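Kornport gate slots – anyone getting through?

merrick_haulage
Booked 14:00 on Thursday, got tipped at teatime. The app had me down as a no-show.

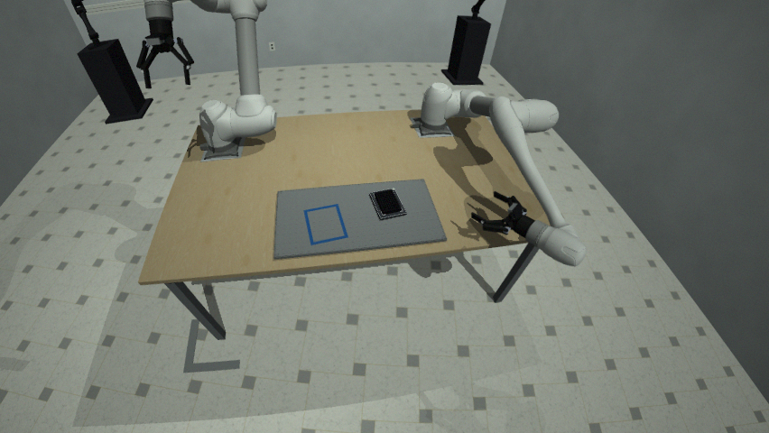 Three hours in the lane and they want a fee for it.

DBucur
Were you early? They bin the booking if you're early.

merrick_haulage
8 minutes.

DBucur
Well, there you go.

shirl_d
Rubbish, Darius. Wedley turn up when they fancy and sail in. Dispute it.

ovi_m
I did in April. Still "under review" – very thorough people.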